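Vosilia transit times in Voltunero book 2 (spoilers through the end of book 2)

Forum: Space Opera and Military SF - Series Discussion

perigee_tom
12/16/19

I am rereading Sena Aidoo's Voltunero books before the new edition comes out in February and I have stopped at the courier run in book 2. I would like to know whether anyone has a reading of it that works.

The setup, for people who don't have the book at hand. Amum and Vosilia are 80 light-minutes apart at the time of the siege. The navigator states the figure out loud and it is repeated in the dispatch. The courier Melis leaves Amum under constant burn, turns over at the midpoint, and brakes the rest of the way. The pilot is in a tank and the ship holds 10 g for the whole trip. The admiral's staff expects her "inside a day" and she arrives on the following morning watch.

That doesn't work. With constant acceleration and a midpoint flip, starting and ending at rest, the time is twice the square root of distance over acceleration. For those numbers it is a little under three days. Top speed at turnover is four percent of light speed, so relativity doesn't help. The clock on board and the clock at Vosilia differ by a couple of minutes at most.

The plot depends on the short figure. If the Melis takes three days, the relief fleet has already committed and the order she carries is worthless. The whole last third goes with it.

ballast_and_trim
Re: Vosilia transit times

Your arithmetic is right. I ran it too when I first read the book and got the same result.

I would question "starting and ending at rest." The Melis is not at rest relative to Vosilia when she lights her drive. She undocks from the outbound ore train, and the train has been under way for months. Any closing speed she inherits comes off the trip.

perigee_tom
Re: Vosilia transit times

I considered that. To do it in one day she would need an average of over five percent of light speed across the whole distance. An ore train on a chemical-and-sail budget is moving at tens of kilometers per second. The inherited speed is lost in the rounding. If the train were fast enough to matter, somebody would be using the train as a weapon, and Aidoo goes out of her way in the first book to say they are too slow for that.

It also makes the braking worse. Whatever you inherit, you have to shed.

ballast_and_trim
Re: Vosilia transit times

Agreed on the size of it. I withdraw the ore train.

Second attempt: does she have to stop? The order could be sent ahead by tight beam once she is inside the jamming shell. Then there is no braking leg.

oxbow
Re: Vosilia transit times

She docks. There is a full page on the docking. The pilot has to be lifted out of the tank and can't hold the stylus to sign over the pouch. It is one of the better pages in the book and I would not trade it for a correct transit time.

And even with no braking leg you only save a factor of root two. Three days becomes two.

perigee_tom
Re: Vosilia transit times

Right. A no-stop pass at the same burn is still just under two days.

For completeness, here is what you have to change to get the published result while keeping the flip. Hold the time to one day and the acceleration has to go up by the square of the ratio, so close to eight times as much. Nobody in this setting survives that, tank or no tank, and the hull doesn't either. Hold the acceleration and shrink the distance instead, and Amum and Vosilia have to be within about ten light-minutes of each other. At that distance the siege makes no sense, as the defenders on Amum would be watching it nearly live.

stonefruit
Re: Vosilia transit times

How long is a day on Vosilia? I ask because everyone in this thread is using ours.

perigee_tom
Re: Vosilia transit times

Possibly the best answer so far. I had assumed the fleet runs on standard watches. The text says "watch" all through the chapter and only says "day" in the staff meeting. The meeting is held on the surface.

The appendix gives Vosilia a slow rotation but no number. If the local day is three of ours, the staff expectation is correct as written and the only error left is "the following morning watch."

oxbow
Re: Vosilia transit times

I don't accept this. The same staff officer, in the same meeting, says the garrison eats twice a day on short rations. If his day is three of ours, they would be dead or mutinous by the second chapter. He means an ordinary day.

I think it is a plain mistake and I think it came in late. My guess is that an earlier draft had a longer run and it was tightened for pace. The chapter has a seam in it. The pilot dreams, wakes, dreams again and is fed through the line more than once, and all of this is supposed to fit in one shift. That reads like a three-day chapter with the dates taken off.

ballast_and_trim
Re: Vosilia transit times

The feeding is the strongest evidence in the thread. I had forgotten it.

Keyvan Taheri edited the first two books. He is thanked in the afterword for "the timetable," which I always took to mean the delivery schedule for the manuscript. It might be the in-story timetable. If so, somebody checked it once and a later cut undid the check.

stonefruit
Re: Vosilia transit times

Or he is the one who made the cut.

oxbow
Re: Vosilia transit times

That isn't fair without evidence. Editors get blamed for everything authors don't fix in proof.

perigee_tom
Re: Vosilia transit times

I would rather keep to the text. Neither of them is here to answer.

A separate point on mass. The Melis is given as over 1000 tons loaded. People have objected to this elsewhere on the forum on the grounds that a courier should be small. I don't see the problem. With the exhaust velocity implied by the drive passages in the first book, most of that is reaction mass, and what is left after braking is a tank, a pilot, a pouch and an engine. The tonnage is consistent with the three-day profile. It is much too low for the one-day profile, where the required change in velocity is close to three times larger and the mass ratio goes up as the exponential of that. So the ship as described was sized for the trip oxbow is describing. I count it on his side. 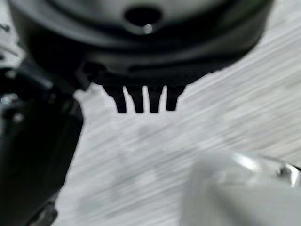 quillback
Re: Vosilia transit times

The tonnage argument only holds if the exhaust velocity in book 2 is the same as in the first one. There was a refit between the books. The chief engineer complains for most of a chapter about the new nozzles, and she says they run hotter. Hotter means faster exhaust, and faster exhaust means the same tonnage buys more. You can't carry the old figure across.

perigee_tom
Re: Vosilia transit times

Fair. How much hotter does she say?

quillback
Re: Vosilia transit times

She doesn't. She says the old liners would have gone in an hour and that she had asked for a different supplier. Exhaust velocity goes roughly as the square root of temperature for a thermal drive, so to triple it you need nine times the temperature. I don't claim the refit did that. I only say the tonnage is weaker evidence than you made it.

perigee_tom
Re: Vosilia transit times

Then I will move it from "supports" to "leans toward." The acceleration limit is unaffected, since it comes from the pilot and not from the engine.

ballast_and_trim
Re: Vosilia transit times

Does anyone know if the February edition is a corrected text or only a new cover? The publisher's page says "revised," and I have been caught by that word before. The last "revised" paperback I bought had a new map and the same typos.

stonefruit
Re: Vosilia transit times

The new map will not help if it has no scale bar. The old one puts Amum and Vosilia a thumb's width apart and the ore lanes run through the sun.

oxbow
Re: Vosilia transit times

The simplest fix is to leave the run alone, let it take three days, and have the relief fleet held up. There is already a coolant fault in the flagship that goes nowhere. Use it. Two lines changed in the staff meeting, one in the docking scene, and the last third stands.

quillback
Re: Vosilia transit times

The coolant fault pays off in the third book. Please don't use it.

oxbow
Re: Vosilia transit times

I haven't read the third book. The thread title says spoilers through the end of book 2.

quillback
Re: Vosilia transit times

Apologies. I have asked a moderator to remove my line.

perigee_tom
Re: Vosilia transit times

I will compare the two texts when my copy of the new edition arrives and post the changes to this chapter, if there are any. If someone has the audiobook, please check whether the reader says "inside a day" or "inside of days." My paperback has a line break at that spot and I no longer trust it.

stonefruit
Re: Vosilia transit times

Audiobook says "inside a day." Clearly, with a pause after it.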